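Visit report: Casmont sorting and storage works, open day

Visited 5/15/19. Report by Bernd Böttcher, for the purchasing group.

Purpose of the visit

We currently store small parts and returned goods in four makes of bin, and the lids and labels do not interchange. Casmont opened its works to trade visitors for one day, and I went to look at the open bin range, the materials used, and the way the company lays out sorting stations for customers. Yamila Troncoso asked me to pay attention to color coding, which has caused most of the errors at our returns bench.

Arrival and reception

Parking is at the north gate. Visitors sign in at a counter, collect a badge and safety shoes, and wait in a room with product samples on the wall. My group had 58 visitors on its list, which was too many for the molding hall, so we were split. I went with the half led by Tatiana Bartoš, who runs production planning. The other half started in the warehouse and we crossed over before lunch.

Molding hall

The hall makes bins, lids and dividers in polypropylene. Color is added as masterbatch at the hopper. A change from one color to the next goes from light to dark where the schedule allows it, and the parts molded during the change are ground up and used for pallet feet. Tatiana Bartoš said that customers who order a single odd color wait longest, and that a standard color can be pulled from stock on the day of the order.

Wall thickness is checked at the corners with a hand gauge. I was allowed to try it on a reject. The corner was visibly thin when held to the light, and the bin flexed when I pressed on the rim. A good part from the same tool did not flex to any degree I could feel.

Noise was high throughout. Ear plugs were issued, but the tour commentary was hard to follow past the second press line.

Warehouse

Finished bins are nested on pallets and wrapped. The item we have been quoted for is listed under catalog number 3171. It is an open rectangular bin without a lid, and it comes with or without a label slot. I recommend the version with the slot. The label on the other version is glued to the outside wall and would be scraped off on our shelving within a season.

Outgoing pallets for Storkavico took up most of the dispatch lanes, so we could not walk the full length of the building.

Sorting layouts

The part of the visit most relevant to us was the section on sorting surfaces. Bohumila Michalík explained how Casmont plans a small station. The bins go at the back, side by side and touching, so that nothing can drop between them. The area in front is kept clear for the unsorted goods. Low walls are preferred for light items, because the contents can be checked at a glance and lifted out without tipping the bin.

Her arrangement of black, orange-yellow and green in one row is easy to read even on a busy patterned cloth. I had expected the leaf and flower print underneath to compete with the bins. The flat blocks of color stand out from it well, the orange-yellow one in the middle most of all.

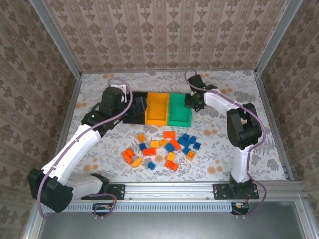

Color coding

Casmont advises customers to fix the order of colors before fixing their meaning. Once the order is the same on every bench, staff reach for a position as much as for a color, and a replacement bin in the wrong color is noticed at once. We do the reverse at present. Each bench has its own order, and the meaning is written on tape.

Three colors were recommended as the limit for a returns bench. Further categories should be handled with dividers. I asked about staff with impaired color vision. The answer was to separate the colors by lightness as well as by hue and to add a large printed letter on the front wall. Black next to orange-yellow meets the first condition. Green beside a dark red would not.

Comparison with present supplier

Esenano bins are lighter and stack higher when empty. Their rims are rolled outward, which leaves a gap when two stand next to each other, and small parts collect in it. Rostislav Hrubý at our own bench has been bridging the gap with strips of cardboard. A straight-sided bin would remove the need for that.

Points still open

Delivered price for mixed colors on one pallet has not been confirmed. Divider samples were out of stock and will be mailed. Casmont has offered a trial set for one bench, to be returned or paid for by the end of August. I have asked for the slotted version and will pass the set to Yamila Troncoso when it arrives.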